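Lost property deadline nears for hairbrush, bowl and dinosaur

By Jordan Mellor
5 June 2025 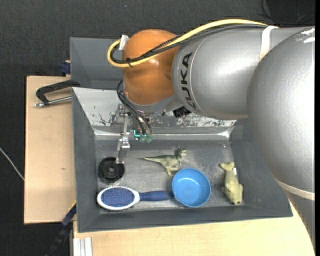
Still unclaimed: the gray bin with the paddle hairbrush, the blue bowl, the toy dinosaur and the black disc.

FLINSIDE — The owner of a toy dinosaur has until August to come forward, after which Stadstead Hall will consider the relationship over.

The hall, which shares a lost property desk with the Soltar bus line, has been working its way through a backlog of 188 items left in its meeting rooms, hallways and buses since last summer. As of this week, 130 have gone home. Most of what remained was umbrellas, and those were accepted by Mazurek, the thrift store on the corner, with what the desk described as a sigh.

What Mazurek would not take went into a gray bin with a worn floor and a long career of its own. The current residents include a paddle hairbrush, a blue bowl, the dinosaur, a yellowish-green toy animal and a round black disc.

"The umbrellas you expect," said Hiu-tung Chuang, who runs the desk. "People lose an umbrella and buy another one. But somebody came in here with a bowl and went home without a bowl, and that has never come up again in conversation."

The disc has caused the most discussion. Chuang entered it in the log as "disc, black" on the day it arrived and has seen no reason to revise that. Visitors have offered theories free of charge. Suggestions written on the sheet taped to the desk include a lid, a coaster, part of a blender, part of a different blender and "mine, but I don't want it."

That last one was not signed.

Callum Penrose, a Soltar driver, said he remembered finding the hairbrush on a back seat on the evening run out to the reservoir. He held it up at the end of the line and asked whose it was. There were four passengers on board.

"They all looked at it," Penrose said. "Then they all looked out the window. I've had better luck giving away parking tickets."

He has since been asked to stop holding things up.

The toys are a more delicate matter. Under the desk's rules, toys are kept longer than other property on the theory that a child may still be asking about them. Chuang said two families have come by to look at the dinosaur. One was missing a different dinosaur. The other wasn't missing anything, but the boy thought he would check.

There is less agreement about the yellowish-green animal, which the log lists simply as "animal, toy" after an exchange of views between shifts. Ermanno Colombo, who covers the desk in the evenings, favors a specific identification and declined to share it with this newspaper.

"I said what I said, and it was crossed out," he said. "I'm not going through it again."

Anyone hoping to claim an item must describe it to the desk before being shown the bin. That rule dates from the winter, when a man collected three left gloves on the strength of pointing. Claimants pay a storage fee of $4, which is waived for children, for anyone who looks upset and, Chuang said, for whoever takes the disc.

The fee has proved a sticking point in the case of the bowl. Mairéad Ó Dubhghaill, who organizes the monthly soup supper at the hall, said she had been told more than once that the bowl must be hers.

"It's a bowl, and I'm the soup person, so I see how they got there," she said. "My bowls are white. I'm not paying four dollars for a blue one so the paperwork comes out even."

She added that if it was still around in August she might reconsider, depending on how many people turned up for supper.

Items still in the bin after the deadline will be offered to staff, then set on the table by the front door with a sign reading FREE. The hall has used the sign once before, for a box of coat hangers. The hangers went in an afternoon, and so did the sign, which was never handed in. A new one has been made.

The lost property desk is inside the main entrance of Stadstead Hall, next to the drinking fountain. It is open mornings and early evenings, except during the soup supper, when Colombo is at the soup supper. Claims can't be made by phone, as the desk phone is currently missing its handset.

Contact the newsroom | © 2025 All rights reserved | Back to top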